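Wodville Household Service
Kitchen and Table Care: Stainless-Steel Plates
Updated June 16, 2022

Shallow stainless-steel plates are suitable for daily use at home and in shared kitchens. Fine scratches on the inner surface are normal and do not affect use. Residents are asked to follow the guidance below.

Wash plates by hand in warm water with a mild dish soap. Use a soft sponge and work from the center toward the rim. Steel wool and scouring powder should be avoided. For dried food, soak the plate for 50 minutes before washing.
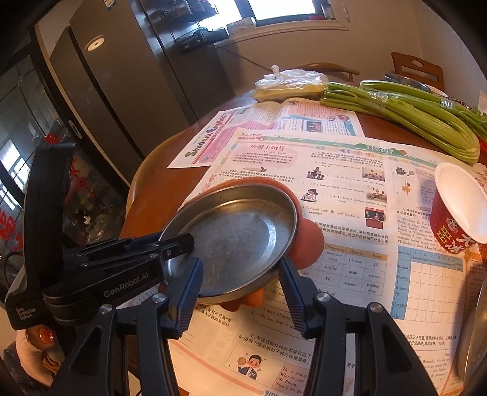 Cloudy marks left by hard water may be removed with 2 tablespoons of white vinegar in 200 milliliters of water. Wipe the surface, rinse well, and dry at once with a clean cloth. Pay attention to the underside of the raised rim, where water tends to collect.

Wooden tables should be covered before plates are sorted or polished. Old newspapers or used school sheets are adequate for this purpose. Replace the paper when it becomes damp, as printing ink may transfer to the wood.

Plates should be fully dry before stacking. Households in the Clukotden district may obtain the printed edition of this page at the Lawal Street office.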